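Booking a live band at a small bar: flat fee, door split or a share of the bar?

Posted by Lerato Makhubela in Live Music and Venues

I run a bar with a small stage at the back. We have had background music since we opened and a piano player now and then, but never a proper ticketed night. From June I want to put on a live band every other week, starting with a samba and choro group called Drallari. They are a five-piece with a singer, two guitars, a cavaquinho and a percussionist. They have played in town before and people seem to like them.

They sent me three options and asked me to pick one:

Flat fee of $974, two sets, they bring their own sound person.

Flat fee of $349 plus all of the door money after the first 20 tickets.

No fee, and they take the whole door plus a share of bar sales for the night.

I have never sold a ticket for anything, so I have no idea how many people would come. The room is licensed for 90 with the tables in and a few more with them out. On a normal night without music we take $746 at the bar between 8 p.m. and closing. I would be charging $12 on the door, maybe $10 in advance.

My other worry is the noise. There are apartments above the shop next door and one person has already complained about the piano. The band says they can play with very little amplification but the percussionist will be the percussionist.

Which deal would you take for a first night? And is there anything I should get in writing? They have not sent a contract, only an email.

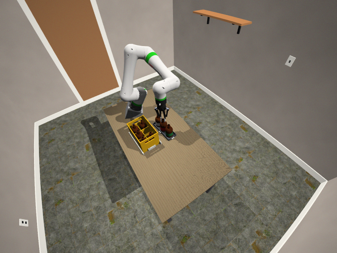

2 replies

Kamil Vávra
Member, booked music for a supper club for nine years

I would take the second one for the first night, and then talk about it again after two or three dates.

The flat fee of $974 is fair for five people and a sound person. Split six ways it is not much money. But you have never sold a ticket, and at $12 you need 82 people through the door before it pays for itself on tickets alone. That is most of your room. You might do it with a band that has a following, but I would not plan on it in the first month. Of course you will also sell drinks, and that has to be counted. If your bar takes double its normal night you are fine even with a half-full room. The trouble is that you don't know yet.

With the second deal the band has a reason to bring people. The first 20 tickets give you $240 if everybody pays the full price, so you are out $109 on the fee before you count a single drink. A slow night won't hurt you much. A full night is good for them and they will want to come back. Make sure you agree on whether guest list names count toward the 20. This causes more arguments than the money does. I used to allow each player two names and that was the end of it.

Do not give away a share of the bar. I did it once with a tango group and we spent an hour after closing arguing over whether food counted, whether the staff drinks counted, and whether the people who came in at 6 and left before the music should be in the total. You also have to show them your takings, and not everyone wants to do that.

Things to put in writing, and an email they reply "yes" to is enough for a first date:

Load-in time and sound check time. Sound check should be over before you open the kitchen.

Start and finish of each set. Two sets of 45 minutes with a 25-minute break works in a bar. The break is when you sell drinks, so don't let it shrink.

Who pays if they cancel, and who pays if you do. I used half the fee inside two weeks on either side.

Food and drinks for the band. One meal each and two drinks, then staff price.

Who brings the PA, who brings the microphones, and who is allowed to touch the volume. The last part matters with your neighbor. Say in the email that the house has the final word on volume and that the second set ends at 10:30 p.m.

When they get paid. I paid at the end of the night, in an envelope or by transfer while they watched. Musicians talk to each other about this, and it will help you book the next one.

On the noise, go and see the person who complained before the first night. Give them your phone number and the finishing time. Percussion goes through floors, so put the percussionist on a thick rug and well away from the shared wall. A pandeiro is not too bad. A surdo is another matter - ask if they can leave it at home for the first date, or play it with a cloth on the skin.

One more thing. Check that your music license covers ticketed live performance. Mine covered background music and live music with no entry charge, and I had to upgrade it when I started selling tickets. It was a short form but it took weeks to come back.
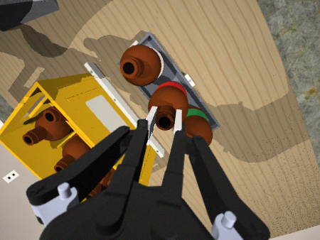
Bottles in a tray.

Myrtle Zamora
New member

I would just do the flat fee. You know what it costs and you don't have to stand there counting tickets with the band watching you. My sister sings and she hates door deals, she says the bar always finds 10 people who "came in for dinner."

Also $12 is low in my opinion. People pay more than that for a movie. We went to hear a guitar duo at Drenach a while back, it was $18, and the place was full. They had candles on the tables and you could order small plates until 9. The second set was much better than the first, they were too quiet to begin with and everyone was talking over them.

I don't know anything about licenses.

Comment from Lerato Makhubela

Thanks to both of you. I have written to the band to accept the second option, with two guest names per player and no surdo on the first night. They agreed to the surdo part right away and want three guest names, so we are still talking about that.

I called the licensing office this morning and mine is the background kind. The form is in. I am moving the first date to the end of June to leave time for it.

Comment from Kamil Vávra

Give them the three names if they bring their own microphones. Hold off on advance tickets until the license comes through, refunds are a lot of work for one person behind a bar.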